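오래된 컴퓨터와 아버지의 편지, 그리고 누르데일의 여름

2021년 6월 30일

장마가 오려는지 며칠째 하늘이 낮다. 빨래는 이틀째 마르지 않고, 부엌 창턱에 올려 둔 바질만 신이 나서 키가 컸다. 이런 날에는 뭘 새로 시작하기보다 미뤄 둔 걸 정리하는 편이 마음이 편해서, 오늘은 오래전부터 쓰겠다고 말만 해 놓고 못 쓴 이야기를 해 보려고 한다. 편지 이야기다. 커피를 한 잔 내려 놓고 앉았으니 아마 길어질 것 같다. 바쁘신 분들은 나중에 읽으셔도 됩니다!

아버지는 편지를 많이 쓰는 분이었다. 요즘 사람들이 문자 보내듯이 쓰셨다. 젊었을 때 누르데일이라는 작은 항구 마을에서 두 해쯤 일하셨는데, 그때 사귄 친구들과 돌아가시기 전까지 편지를 주고받으셨다. 아그네스 헤우겐 아주머니와 비다르 할보르센 아저씨가 그중 제일 꾸준했다. 어릴 때 우리 집 우편함에 파란 줄이 들어간 항공 봉투가 꽂혀 있으면 내가 제일 먼저 뛰어가서 꺼내 왔다. 우표를 모으던 때라 봉투 모서리를 오려 가도 되느냐고 조르곤 했는데, 아버지는 편지를 다 읽고 답장까지 쓴 다음에야 허락해 주셨다. 그 며칠이 얼마나 길었는지 모른다.

그러다 어느 해부터 아버지가 편지를 컴퓨터로 쓰기 시작하셨다. 손이 떨려서 글씨가 마음에 안 드신다는 거였다. 타자도 빠르지 않으셔서 두 손가락으로 한 글자씩 누르셨는데, 한 장을 다 쓰면 꼭 소리 내어 읽어 보고, 고치고, 다시 읽고, 그러고 나서 인쇄해 맨 아래에만 손으로 이름을 적으셨다. 나는 그때 그게 좀 서운했다. 아버지 글씨를 좋아했으니까. 그런데 지금 생각하면 손으로 쓰셨더라면 보낸 편지는 전부 바다 건너로 가 버리고 우리한테는 하나도 안 남았을 거다. 컴퓨터로 쓰신 덕분에 아버지가 보낸 쪽의 편지가 남았다. 받은 편지는 상자에, 보낸 편지는 하드디스크에.

문제는 그 컴퓨터를 내가 너무 오래 모른 척했다는 것이다. 이사할 때마다 이불에 싸서 데리고 다니기는 했다. 지난 2월에 드디어 마음을 먹고 책상 밑에서 꺼냈는데, 먼지를 닦다가 옆에 앉아 한참을 있었다. 켜 볼 용기가 안 났다. 켜졌는데 아무것도 없으면 어떡하나 싶기도 하고, 그대로 다 있으면 그건 또 그것대로 어떡하나 싶기도 하고.
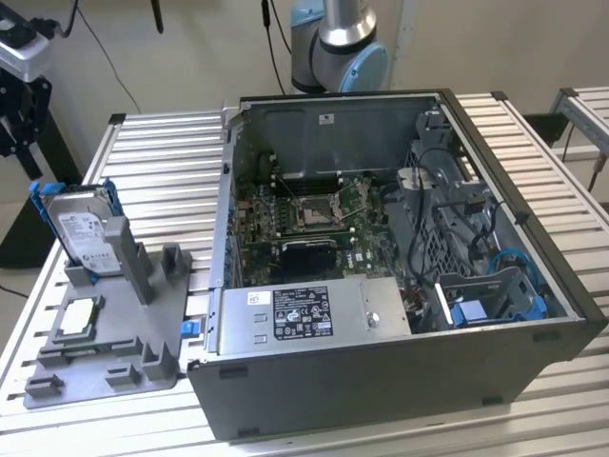
옆판을 떼고 눕혀 놓은 컴퓨터 본체 안쪽

편지 파일은 이웃 동네에서 컴퓨터를 고치는 바그네르 피멘텔 씨가 꺼내 주셨다. 나는 이런 쪽은 정말 아무것도 몰라서 설명을 들으면서 고개만 끄덕였고, 나중에 작은 저장 장치 하나를 받아 들고 나오는데 손바닥이 다 땀이었다. 집에 오는 버스에서 그걸 주머니에 넣었다가, 가방에 넣었다가, 다시 주머니에 넣었다가 했다. (옆자리 분이 이상하게 보셨을 것 같다.)

그날 저녁에 열어 본 폴더 이름이 '보낸 것'이었다. 참 아버지다운 이름이다. 그 안에 편지가 200통 들어 있었다. 연도별로 나뉘어 있고, 받는 사람 이름 뒤에 그날 날씨가 한 단어씩 붙어 있었다. '아그네스 맑음', '비다르 눈', '아그네스 바람 많음'. 아버지가 날씨로 파일 이름을 짓는 사람인 줄은 몰랐다. 하긴 전화를 걸면 늘 첫마디가 거기는 비 오냐였다.

처음에는 하룻밤에 다 읽을 줄 알았는데 그렇게 안 되더라. 몇 통 읽고 나면 더 읽을 수가 없었다. 슬퍼서라기보다는, 뭐라고 해야 하나, 배가 부른 것 같은 기분이었다. 그래서 하루에 한두 통만 읽기로 정했다. 아침에 읽을 때도 있고 자기 전에 읽을 때도 있다. 동생은 순서대로 읽어야 한다고 우기는데 나는 그냥 그날 날씨와 같은 날씨가 붙은 걸 골라 읽는다. 그래서 요즘은 '흐림'을 많이 읽었다.

편지 내용은 대단한 게 없다. 텃밭에 심은 감자가 잘았다는 얘기, 무릎이 아프다는 얘기, 새로 산 라디오가 마음에 안 든다는 얘기. 내 얘기도 나온다. 내가 대학에 떨어졌던 해의 편지를 찾아보았더니 딱 한 줄이었다. "큰애가 요즘 잠을 많이 잡니다. 깨우지 않고 있습니다." 그때 나는 집안 식구들이 나한테 화가 나서 말을 안 거는 줄 알았다. 그 한 줄을 읽고 부엌에 가서 괜히 설거지를 두 번 했다.

반대로 웃음이 터진 것도 많다. 비다르 아저씨한테 김치 담그는 법을 알려 드리는 편지가 있는데, 배추를 구할 수 없으면 양배추로 해도 되지만 그 경우 결과에 대해서는 책임질 수 없다고 아주 정중하게 적어 놓으셨다. 그다음 편지를 보니 아저씨가 정말 양배추로 담그신 모양이다. 첫 문장이 "냄새에 관한 이웃들의 의견은 잘 들었습니다"였다.

봄에 받은 편지 상자를 같이 꺼내서 짝을 맞춰 보기 시작했다. 아버지가 물어보신 것에 아그네스 아주머니가 뭐라고 답하셨는지, 아주머니가 말한 잔치가 언제였는지. 짝이 맞으면 두 분이 방 안에서 이야기하는 걸 엿듣는 것 같다. 안 맞는 것도 많다. 아주머니가 "지난번에 말한 그 노래"라고 하시는데 아버지 편지 어디에도 노래 얘기가 없다. 그 노래가 뭐였는지 정말 궁금하다. 아마 전화로 하신 얘기였을까.

그래서 용기를 내서 나도 편지를 썼다. 상자에 있던 주소로 보냈는데, 사실 답장을 기대하지는 않았다. 워낙 연세가 있으시니까. 그런데 대략 40일이 지나서 답장이 왔다. 조카인 리브 홀름그렌 씨가 대신 써 주신 편지였는데, 아주머니는 건강하시고, 눈이 어두워지셔서 조카분이 내 편지를 읽어 드렸다고 했다. 아버지가 돌아가신 해 겨울에 우리 집으로 카드를 한 장 보내셨다는데 우리는 받은 기억이 없다. 어디서 길을 잃었을까. 리브 씨는 아주머니가 우리 아버지 편지를 과자 깡통에 모아 두셨다고, 손으로 쓰시던 시절 것까지 다 있다고 하셨다. 그 대목에서 나는 편지를 내려놓고 동생한테 전화부터 했다.

동생하고 나는 언젠가 누르데일에 같이 가기로 했다. 언제가 될지는 모르겠다. 지금은 비행기표를 알아보는 것도 좀 막막한 때라서, 우선은 편지를 한 통씩 옮겨 인쇄해 두고 있다. 글씨 크기는 15로 했다. 리브 씨가 읽어 드리더라도 아주머니가 직접 한 번 들여다보고 싶어 하실 것 같아서 크게 했는데, 더 키워야 하나 고민 중이다. 종이는 조금 두툼하고 누런 빛이 도는 걸로 샀다. 문구점에서 너무 오래 만져 보고 있으니까 사장님이 결혼하시냐고 물으셨다.

혹시 집에 오래 안 켜 본 컴퓨터가 있는 분들, 부모님이 쓰시던 것이 있는 분들은 너무 늦기 전에 한번 꺼내 보셨으면 좋겠다. 저처럼 몇 해씩 이불에 싸 두지 마시고요. 별것 없을 수도 있고, 장보기 목록만 잔뜩 나올 수도 있는데(우리 집도 나왔다, 두부가 제일 많았다) 나는 그 목록도 인쇄해서 냉장고에 붙여 놨다.

쓰다 보니 커피가 다 식었다. 비가 오기 시작해서 창문을 닫고 왔다. 오늘은 '비'가 붙은 편지를 하나 골라 읽어야겠다. 다음 글에는 양배추 김치 편지를 통째로 옮겨 볼까 하는데, 비다르 아저씨 댁에도 여쭤보고 올리겠습니다.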